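Hard case latches gone, case still good. Straps, bands or bin it?

Board index > Storage, Packing and Moving > Cases and boxes

kelpie_dan
Posts: 212

I've got a black hard-shell case, the Holroyd one that used to come with their laser level kits. The body is fine and the lid sits flat, but both latches have given up. One snapped at the hinge pin and the other just pops open when it feels like it. Holroyd stopped selling the latches separately. A new case the same size is more than I want to spend for something that lives on a shelf and goes in the ute a couple of times a month.

At the moment I'm thinking of running something stretchy right around the whole thing. Has anyone done this for longer than a few weeks? Mainly want to know what lasts and whether it marks the plastic.

mrs_tuppence
Posts: 4,000

I've kept two cases shut that way for years. Use elastic cord, not rubber bands. Rubber bands go sticky in a hot shed and then they crack, and you find out when you pick the case up by the handle.

Two bands, spaced apart. One in the middle lets the corners lift if the case is packed full.

Quang Sầm
Posts: 700

Agree with two. I do the same on a case I keep at work. Thin black ones, wrapped right around, over the raised edge at the back and down over the front. I've got them on a bit of a diagonal because straight across they would sit on the label, and I need to be able to read the label. 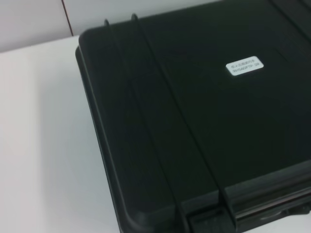

Reply from kelpie_dan

Thanks, that's the sort of thing I had in mind. Do they slide about on the lid? Mine has the same sort of sunken panel with a lip around it and I was wondering if the lip holds them or just wears them out.

Reply from Quang Sầm

They stay put well enough. The lip is where they'll wear first, so I run a thumb along that part when I take them off. If it feels rough or flat I change them. I cut mine from a roll of Kidon cord and tie a flat knot that ends up underneath. You can also get them ready-made but the sizes never suit.

Reply from oldmate_gary

I'll be the one to disagree. Elastic is fine for keeping a lid down on a shelf. It is not fine in a vehicle. If the case goes over on a corner the lid will open against the stretch, close again, and you've lost whatever was sitting at the edge. A cam buckle strap doesn't give. I use the Kadura ones, 30 mm wide, one per case, and I've had no trouble.

Reply from mrs_tuppence

Gary, a 30 mm strap on a small case is overkill and the buckle scratches everything you stack it beside. I had to sand a shelf.

Reply from oldmate_gary

Turn the buckle to the front then.

Reply from mrs_tuppence

It was at the front. The shelf is narrow.

Reply from pinecone_lou

Has anyone tried fitting different latches? I put Gresance draw latches on an old tool case last December. You drill four small holes per latch and rivet them. It took me an evening and the case closes better than it did new. The catch is that you lose any seal it had, so if you store it somewhere damp put a bead of silicone around each rivet on the inside.

Reply from kelpie_dan

I thought about that. The front wall on mine is pretty thin and I'm not confident about rivets holding. Did you put anything behind them?

Reply from pinecone_lou

Washers on the inside, the wide ones. Without washers I'd say don't bother. Thin plastic tears around a rivet the first time someone overfills the case and leans on the lid.

Reply from Quang Sầm

Gary has a point about vehicles. My case doesn't travel much, and when it does it's flat on the floor with something heavy against it. If it was going in a ute tray I'd use a proper strap for the drive and leave the elastic on underneath.

On labels, since I mentioned them — put a second one on the end of the case. Once it's in a stack you can't see the lid at all. I did the lids first and had to go back and do all the ends.

Reply from oldmate_gary

That I agree with. Ends, and the same end every time.

Reply from fernhill

Does the cord leave lines in the lid? I had a cheap case that went wavy after one summer with a strap done up tight.

Reply from mrs_tuppence

Not on the thicker cases. It can on the cheap thin ones if you pull it hard. It only needs to be snug. If you're fighting to get it over the corner it's too short, so cut another one.

Also take them off now and then and move them along a bit so they don't sit in the same spot. And don't pick a case up by the cord. My son does this and it drives me up the wall.

Reply from kelpie_dan

Right, plan is two lengths of cord for the shelf and a cam strap over the top when it's in the ute. If that annoys me I'll have a go at Lou's latches. I'll measure around the case tonight and see how much cord to buy.

Reply from pinecone_lou

Buy extra. The knot eats more than you'd think.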